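Free Buses in Bendthorpe: Did They Get Anyone Out of a Car?

Project report by Radymyr Pylypenko

When Bendthorpe made its town buses free last April, the posters said there would be fewer cars downtown. I ride the Flovden line to class, and to me the traffic looked the same as before. I wanted to know if the posters were right, so I made this my project.

What I asked

My question was simple. Do people who used to drive now take the bus, or are the new riders people who used to walk, bike or stay home? Those are very different results. If a walker gets on a bus, that is fine for the walker, but the road is just as full.

How I did it

I stood at 2 stops, Saltura Square and the Flovden Road school, and asked riders how they made the same trip before the fare was dropped. I got 100 answers. I also read the town's own report, which says the free buses carry up to 800 more riders a day. The report does not say how those riders got around before. I wrote to the transit office to ask and got a link to the same report.

What I found

Most of the people I talked to already rode the bus when it cost money. They were happy to save the fare, and I would be too. Of the new riders, more had walked than had driven. The drivers who did switch nearly all worked near Saltura Square, where parking is expensive. One man told me he would go back to his car if the lot got cheaper, which makes me think the parking price did more than the free bus.

The town also likes to say that 2,000 people work downtown and "could leave the car at home." Could is a big word there. The last bus to Flovden leaves before the restaurants close, and people on the late shift can't use a bus that isn't running.
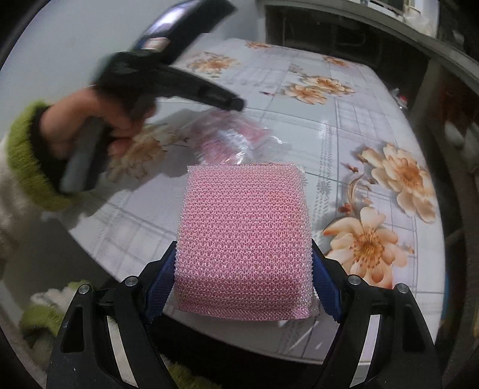
My teacher, Ms. Zakharchenko, thinks I am too hard on the plan, and we argued about it on Tuesday. She says free buses help people with little money, even if traffic stays the same. I agree with that, but it isn't what the posters promised. She also asked how somebody is supposed to do a weekly shop by bus. A small thing like a pink mesh scrubbing sponge goes in a coat pocket and rides home with no trouble. Cat litter and a case of water are another matter, and several riders told me they still drive to the supermarket for that reason.

Problems with my project

I only asked people at bus stops, so I missed everyone who still drives. I was there in the afternoon and never in the morning rush. Some people may not remember well how they traveled a year ago. I would not trust my numbers for the whole town, and I don't think the town should trust its own numbers much either until somebody asks the drivers.

What I would do next

I would ask people in the parking lots at Saltura Square why they drove that day. I would also like to see a later bus to Flovden tried for a few months, with a car count before and after.

We use cookies to improve your visit. By continuing to use this site you accept our cookie policy. Accept | Settings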